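Hotham students teach robots to stack cups, slowly

Robotics club members at Hotham Secondary have spent most of the term on a job the average toddler finishes before morning tea. Their pair of robot arms has to pick up one plastic cup, put it inside another and let go without knocking either over. As of Monday they had made 44 attempts on the current version of the program, and the club was declining to release a success rate.

The project is the school's entry in the Uststead Challenge, a regional competition held each June for secondary students. Teams pick an ordinary household chore and have two minutes to show a machine doing it. Last year's Hotham entry, a sock sorter, placed sixth out of six. Members prefer to say it made the top six.

“We wanted something simpler this year,” said club captain Erasto Biwott. “Then we tried it, and I have a lot more respect for cups.”

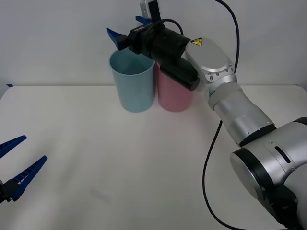

Uststead's rules allow teams to use bought or borrowed hardware, provided the students write the control program themselves. That suits Hotham, where the program has now reached roughly 900 lines, a fair few of them comments apologising to whoever reads it next. The current routine calls for one blue cup and one pink, stood side by side near the back of a white table, with the blue fingers of the grippers coming in from either side. Colour matters, as the program tells the cups apart that way. An early trial with two pink ones led to a long period of stillness that members first took for a crash and later decided was indecision.

The grip has been the other headache. Squeeze too lightly and the cup slides out on the way up. Squeeze too hard and it goes oval, and an oval cup will not go into a round one no matter how much encouragement it gets from the back of the room. Biwott's team settled on a middle setting last week, then changed it again after lunch.

Local parts supplier Adjei has donated spare cable, and the club meets in the old textiles room until 5.30 most afternoons. Visitors are welcome but are asked not to lean on the table, a rule introduced after attempt 31.

Hotham's main rival is expected to be the team from Cellico College, whose machine folds tea towels. Biwott has seen a video of it. “It's very good,” he said. “We've stopped watching it.”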